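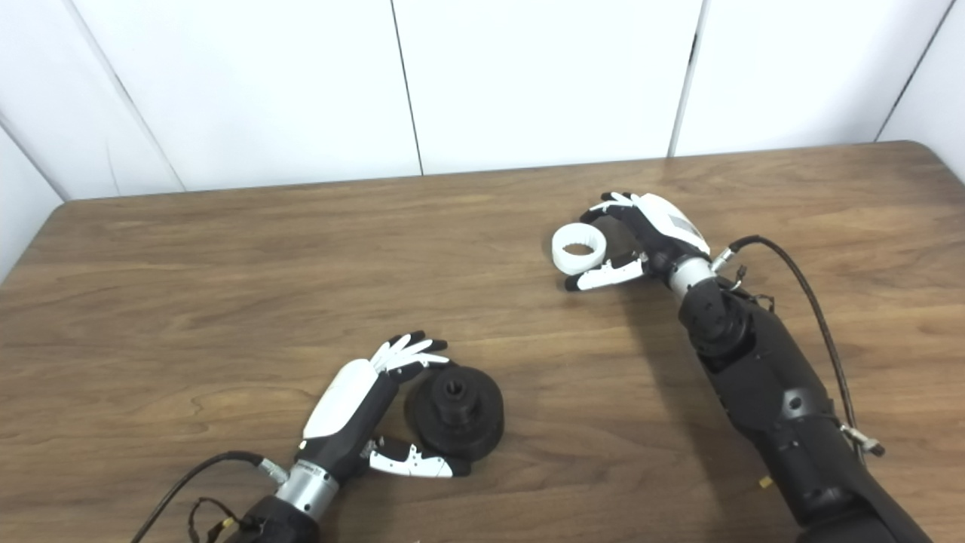
Bench Assembler, Small Components (Reference 591)

Cimo invites applications for the position of Bench Assembler at its Carivwood facility. The appointment is full time and begins in August. An initial term of three months will be followed by a review, after which the position may be confirmed as permanent.

About the department

The Small Components department at Carivwood puts together the Cliltia housing and its variants. The standard housing is a round unit that fits easily in one hand. It consists of a black flanged base, a thick white ring and a black toothed insert. Parts arrive from Mancuso in lots of 1000 and are checked on receipt before being released to the benches. Finished units go to the packing room on the same floor.

The department is a small one. Assemblers work at individual tables with white panels behind them, and the tabletops are to be kept clear of everything except the unit in progress and its parts. Food, drinks, telephones and personal tools may not be brought to the table. Lockers are provided in the corridor outside.

Duties

The successful applicant will be expected to:

Draw parts from stores at the start of the shift and sign for the quantity taken.

Inspect each base for burrs and scratches, with particular attention to the flange and to the small central hole in the hub.

Inspect each ring for chips along both rims.

Fit the ring to the base, keeping the base flat against the tabletop while the ring is brought down over it. Rings should not be pushed on at an angle. A ring that resists is to be lifted off and tried again once, then set aside for the supervisor.

Seat the toothed insert and check it from above. The teeth should be evenly visible inside the ring all the way around.

Place finished units in the tray provided, wide end down, and complete the tray card.

Return unused and rejected parts to stores before leaving. Rejected parts are kept in a separate bag and must not be mixed with unused stock, even where the fault is slight.

Clean the tabletop with the cloth supplied. Solvents are not to be used on the wood.

The expected output for a trained assembler is 68 accepted units per shift. New staff are not measured against this figure during the initial term. Accuracy is weighed more heavily than speed at the review, and an assembler whose work is consistently sound but somewhat slow will ordinarily be given more time.

Training

Training takes place at the bench under the direction of the shift supervisor. New assemblers begin with the base and ring only. They practice with parts that have been withdrawn from stock, and move on to the insert when the supervisor is satisfied that the ring is being seated squarely. There is a short written guide, which is to be read before the first shift, and a set of reference units showing acceptable and unacceptable work. Staff are encouraged to consult the reference units as often as they wish, including after training has ended.

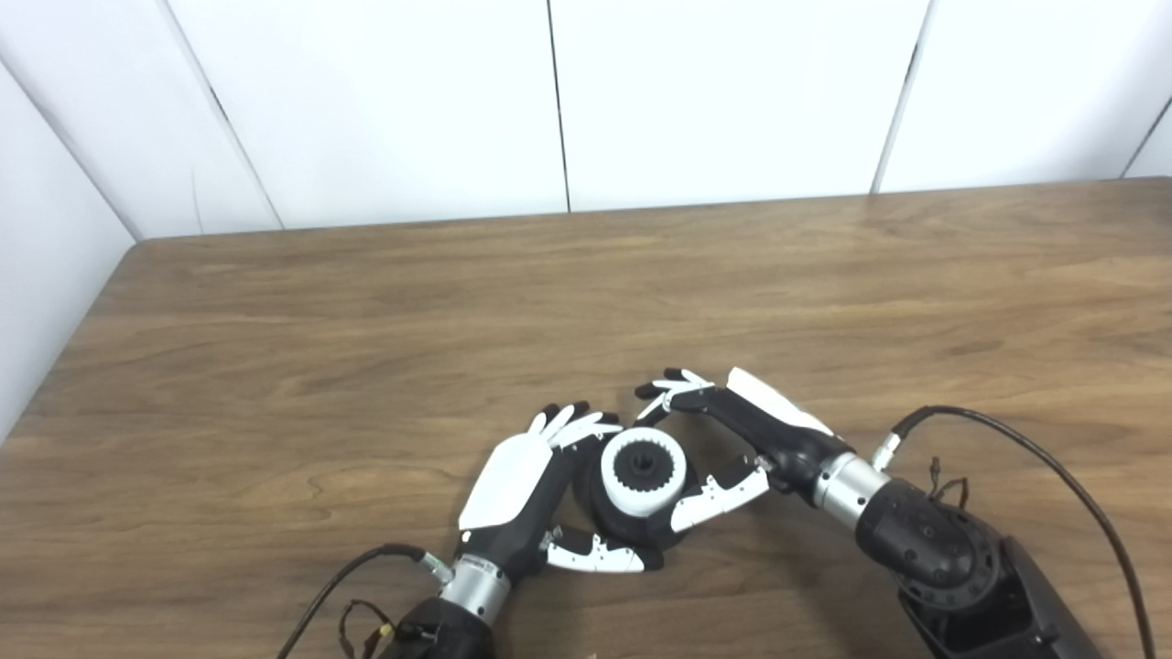 One remark returned with an earlier training questionnaire was that the insert had been far harder to learn than the ring, and that the guide should have said so. It went on to say that the work became comfortable only after the writer stopped gripping the unit from above and began steadying the base low down with the thumb, and that a second day on practice parts would have been welcome. The guide has been revised, and a second practice day is now offered to anyone who asks for it.

Requirements

Applicants must have good near vision, with or without correction, and steady use of both hands. The work is seated for most of the shift, though assemblers are free to stand and the tables can be reached comfortably either way. The parts are light. Trays are heavier when full, and a cart is available for moving them.

Applicants should be able to read a simple drawing and to write clearly on a tray card. Arithmetic is limited to adding up accepted and rejected parts and confirming that the total agrees with the quantity signed out.

Previous experience in assembly is helpful but not required. The department has appointed people from dressmaking, watch repair, food preparation and school offices, as well as people applying for their first job. Applicants without employment experience may describe any hobby or household work that calls for careful handling — model building, mending and similar pursuits are all relevant.

Hours and conditions

The shift runs from 7:30 a.m. to 4:00 p.m., with a paid break in the morning and an unpaid lunch period. There is no evening or weekend work in this department. Overtime is rare and is always voluntary.

Pay is hourly and is set according to the assembly scale, a copy of which will be sent to applicants on request. Staff receive paid leave from the first day of employment. Work coats are supplied and laundered by Cimo. Closed shoes are required and are the responsibility of the employee. Rings, bracelets and watches must be removed before sitting down at the table; plain wedding bands may be covered with tape.

The Carivwood building has step-free access from the parking lot, and table height can be altered. Applicants who need other arrangements, either for the interview or for the work itself, are asked to mention this in their letter so that preparations can be made.

How to apply

Applications should consist of a letter of no more than one page and a list of previous employment, if any. Please quote reference 591 on both. Applications may be mailed or delivered by hand to the front office at Carivwood. Those received after the end of June will be held for the next intake.

Applicants selected for interview will be invited to spend an hour in the department. The visit includes a conversation with the shift supervisor and a short bench exercise using a base, a ring and an insert. The exercise is not timed. Applicants will be shown the task once and may ask for it to be shown again — doing so does not count against them.

All applicants will receive a written reply. Unsuccessful applicants may apply again at the next intake and need only send a new letter, provided that their employment details have not changed.

Questions about the position may be addressed to the front office, which will pass them on to the department.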